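Old Desktop for a First-Time Genealogist — Fix It Up or Buy Something New?

Family History Forum > Getting Started > Computers and Software

stultley_lane
8 January 2024
Hello all, and happy new year to everyone I missed over the holidays. My aunt has finally agreed to let me scan the family papers, which I have been asking her for since I was in college, and she wants to work on the tree alongside me at her own house. She has an old desktop tower in the den that my uncle used for his taxes. It starts up, it gets there eventually, and she is very attached to it. There are 1353 letters and photographs by her own count (she numbered the envelopes, bless her), plus three ledgers from the store. Would you put any money into the old computer, or tell her to get a new laptop and be done with it? I have a budget of $300 and would love to spend most of it on a decent scanner.

CherkaouiCousins
Welcome! I would keep the tower. I did my whole paternal line on a hand-me-down, and a family tree program asks very little of a computer. What it does need is a big screen, so you can have the census page open on one side and your notes on the other, and a laptop will have you squinting by suppertime. Spend the money on the scanner, and an outside drive for backups, and then a second outside drive that lives at YOUR house.

fladel_mills
I'm going to disagree, kindly. My mother-in-law and I lost most of a winter to a slow computer. Every time we opened a folder of scans we went and made tea, and by the time we came back she had forgotten which cousin we were on. Your aunt's patience is the thing you can't replace. A used laptop is cheap and she can carry it to the kitchen table, where the letters probably are anyway.

Wael Slaoui
I'm somewhere between the two of you. Before anybody buys anything, take the side off and have a look. 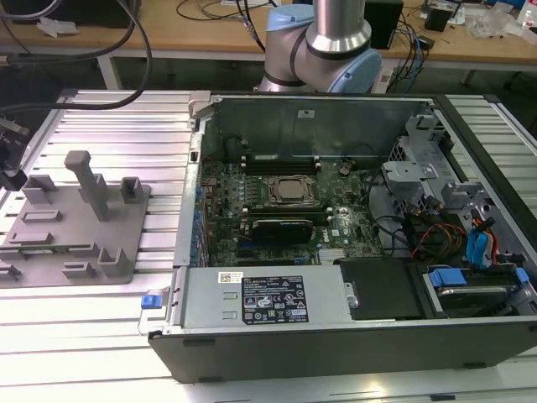
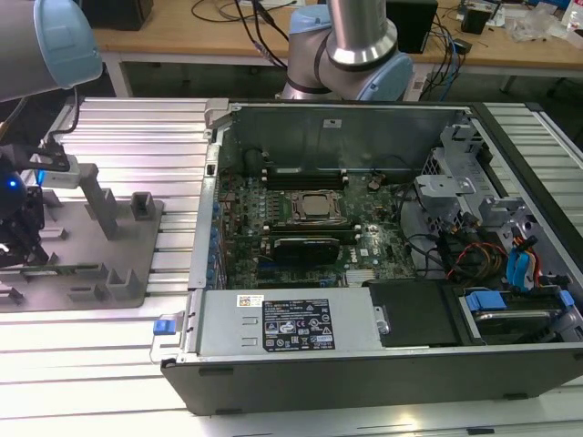

The scanning question and the computer question are really the same question, because old letters want to be saved as large files if you ever hope to read the faint pencil again, and large files want memory and storage. Memory is the easy part to add to an old desktop. Lay the tower on its side with the panel off, like the Dell in my pictures, and the slots for it are right there past the processor, toward the back wall. Check the model number before you order, and shut it down and unplug it first, please. Then put in a solid state drive for storage and I think your aunt will be happy for years. I did both upgrades for my father and had change left from $40, though I shopped secondhand and I am stubborn.

fladel_mills
All right, $40 is hard to argue with. I still say the kitchen table matters! We got our best stories when she had a letter in her hand and a pot of soup going, and I never once got one out of her in the den.

CherkaouiCousins
Oh, that part I agree with completely. Could you record her on your phone while she talks, and do the typing later? Also please keep her envelope numbers. Name every scan with the number first, then the date if there is one. I renamed mine by surname and regretted it the minute two Marys turned up in the same village.

stultley_lane
You are all so kind. I called her and she liked the idea of the tower staying put, and she liked the soup even more. So it's memory and a drive for the old machine, and the scanner with what's left. One more thing — the ledgers are too wide for most flatbeds. Do people photograph those?

Wael Slaoui
Photograph them, yes. Near a north window if she has one, with a sheet of black paper tucked behind the page so the writing on the other side doesn't show through. Don't press the spine flat. Roll up a towel under each cover and let the book open as far as it wants to.

stesau_river
Seconding the towels. My county library also has an overhead scanner you can book for an afternoon, so it's worth a phone call to yours. Is the store one of the ones on the old Stesau road? My grandmother's people traded there and I'd dearly love to know if they paid their bills.

stultley_lane
It is! Send me their surname and I'll look when I'm over there in February.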